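Small wastebasket for the kitchen – where to keep it, and how to stop the bag slipping?

Posted by Engate

We have an L-shaped kitchen with gray cabinets and no room for a bin under the sink, the pipes take up all of it. The only wastebasket we own is a small plastic one with giraffes on it, meant for a bedroom I think. It has a metal rim. The bag slides down inside as soon as anything heavy goes in.

What I do now is let bits of trash pile up on the seat next to the kitchen and clear the lot once a day, around 5 in the afternoon. Paper cups, wrappers, tissues, the odd sponge, plastic bags.
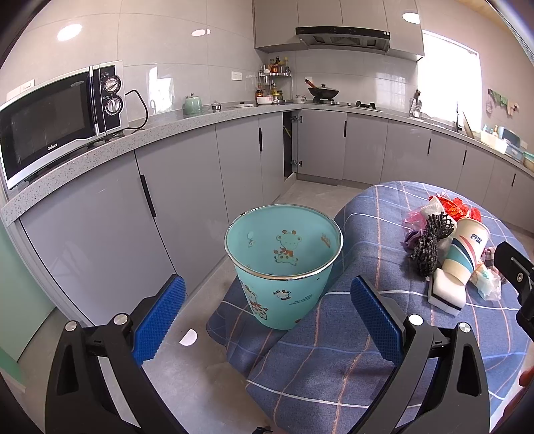 I want to stop doing it that way. The blanket has to be shaken out every time, and I end up throwing away things I meant to keep. Last month a net bag I use for onions went out with the wrappers. Is there a better spot for a basket this size? I would like to keep it off the floor by the stove.

Steltine

Try the rim first. On a lot of these baskets the metal ring lifts off. Take it off, fold the bag over the edge of the plastic, then press the ring back down on top of it. If yours doesn't come off, tie a knot in one side of the bag so the opening is tight and stretch it over. Use a smaller bag too, most people buy them too big.

For the spot, I keep mine at the end of the counter run, on the floor, opposite side from the stove. Wet food goes in a separate lidded tub and gets taken out every night. The open basket is only for dry stuff – wrappers, paper, tissues. It doesn't smell that way.

As for the blanket, put a tray on the seat if you must sort there. Anything you want to keep goes straight back to the kitchen before you start on the trash.

Sepúlveda

just get a bigger bin with a lid

Nadari

I'd hang a bag on the inside of a cabinet door with two stick-on hooks. Check the door still closes. Mine holds a day's worth for two people, and the basket went back to the bathroom.

Comments (3)

Engate: The ring does come off. Trying that tonight, thanks.

Nadari: Wipe under it now and then, crumbs get in there.

Sepúlveda: still think a lid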